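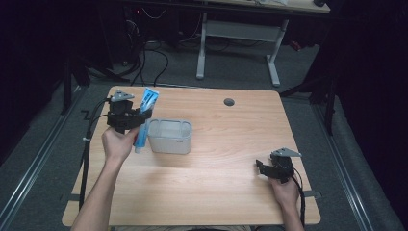

Durari opens registration for winter home organization workshops

MEDIA RELEASE
Sunday, June 3, 2018

Durari today announced that registration is open for its winter series of home organization workshops, to be held at the Lambrakis Centre. The series deals with the small items that collect in bathroom cabinets, vanity drawers and hall cupboards, beginning with tubes, and the open-topped containers in which they may be kept.

The program consists of 19 evening sessions. Each is limited to 46 participants, seated in pairs, and lasts two hours. A pilot held in March drew 76 applications, and Durari has extended the timetable accordingly.

Participants work at a cleared table with a single container. Tubes of toothpaste, ointment and hand cream are sorted by use and stood upright with the cap down, so that labels can be read and the contents settle toward the opening. Translucent plastic boxes with rounded corners are recommended for this purpose, being simple to rinse and allowing the contents to be checked at a glance.

"Most households own enough containers already," said Higinio Arellano, Director of Programs at Durari. "Our instructors ask people to empty one box completely, wipe it out, and return only what is used in an ordinary week. The remainder is checked for expiry dates before any decision is made about where it should go."

Expired ointments and creams should be returned to a pharmacy and kept out of household garbage. Printed guidance on this point will be supplied at every session.

The course notes were prepared by Charalambos Xenos and will be issued under the title Fliva. They cover bathroom storage, first-aid supplies, travel kits and the labelling of shared shelves. A French edition is in preparation.

Registration may be completed in person at the Lambrakis Centre or by telephone during office hours. Participants are asked to bring one rectangular container from home, clean and dry. Ground-floor access is available from the parking lot. Sessions for residents of the Emau housing co-operative will be scheduled separately and announced by notice in each building.

Media contact: Communications Office, Durari | © 2018 Durari. All rights reserved. | Back to top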